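Este site usa cookies para melhorar a navegação. Ao continuar, você concorda com a nossa política de privacidade. Aceitar | Configurar

Como arrumar uma mesa de reunião pequena e mantê-la em ordem

Por Ghislain Doucette
10 de dezembro de 2023

Mesa compartilhada acumula coisa. Alguém deixa um caderno, outra pessoa larga um copo, e na semana seguinte já ninguém sabe o que é de quem. O roteiro deste tutorial é o que usamos na Bosollow para as mesas das salas menores, as que recebem duas ou três pessoas por vez. Leva uns minutos no fim do dia e não exige comprar quase nada.

O que separar antes

- um pano de microfibra e um borrifador com água e detergente neutro
- uma caixa para os objetos sem dono
- um bloco de notas e canetas ou marcadores que funcionem
- um ou dois vasos pequenos, se a sala comportar

1. Esvazie o tampo

Tire tudo, inclusive o que vai voltar. Limpar contornando os objetos deixa marcas, e em tampo claro elas aparecem logo. Ponha na caixa o que foi esquecido e escreva a data em um pedaço de fita. Na nossa caixa as coisas ficam até fevereiro; depois disso vão para doação.

2. Limpe e seque

Borrife no pano, nunca direto na mesa. Passe em linhas retas, de um lado ao outro, e termine pelas bordas, onde as pessoas apoiam os braços. Mancha de marcador sai com um pouco de álcool, mas teste antes em um canto. Seque com a parte limpa do pano.

3. Coloque as flores primeiro

Os vasos definem o espaço que sobra, por isso entram antes do material de escrita. Prefira arranjos baixos, que não tapem a vista de quem senta do outro lado. Dois vasos pequenos próximos um do outro ocupam menos área útil do que dois espalhados. Se forem plantas naturais, use pratinho e regue na pia — água escorrendo no tampo estraga papel e acabamento.

4. Deixe o material de escrita à mão

Teste cada marcador em uma folha de rascunho e descarte os secos. O bloco vai perto da borda, do lado em que as pessoas costumam escrever, com um marcador em cima. Os outros ficam deitados no espaço entre o bloco e as flores. Porta-canetas é opcional; em mesa pequena, costuma ser só mais um volume para desviar.

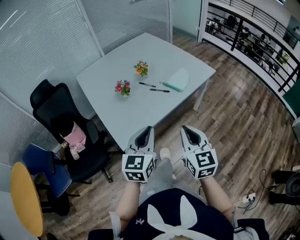

Flores agrupadas de um lado, bloco e marcadores do outro.

Não se preocupe em alinhar tudo com régua. O que importa é ter tampo livre suficiente para abrir um notebook ou uma pasta. Sente-se em cada lugar e estique o braço: se esbarrar em um vaso, puxe-o um pouco mais para o fundo.

5. Confira as cadeiras

Uma mesa limpa com as cadeiras cheias continua parecendo bagunçada. Bolsas, sacolas, etiquetas e garrafinhas costumam ir parar no assento quando a mesa é liberada. Pergunte de quem são antes de guardar. Depois, aproxime as cadeiras, mas deixe uma folga para quem chega não precisar arrastá-las. Se houver rodízios, veja se não há fio ou cabelo enrolado neles.

6. Olhe o chão

Cabos e réguas de energia devem ficar fora do caminho entre a porta e a mesa. Junte as sobras com tiras de velcro e encoste a régua na parede ou sob um móvel, sem cobrir os plugues com tapete. Varra antes de passar pano e, em piso que imita madeira, siga o sentido das tábuas com o pano bem torcido.

Manutenção

Todo dia: recolher copos, passar o pano, devolver o bloco ao lugar.
Toda semana: regar ou espanar as plantas, testar os marcadores, esvaziar a caixa do que já tem dono.
Quando o bloco acabar: arranque as folhas usadas, entregue a quem escreveu e reponha. Compramos os blocos em pacotes de 50 e guardamos no armário do corredor — na prateleira de baixo, junto com os panos.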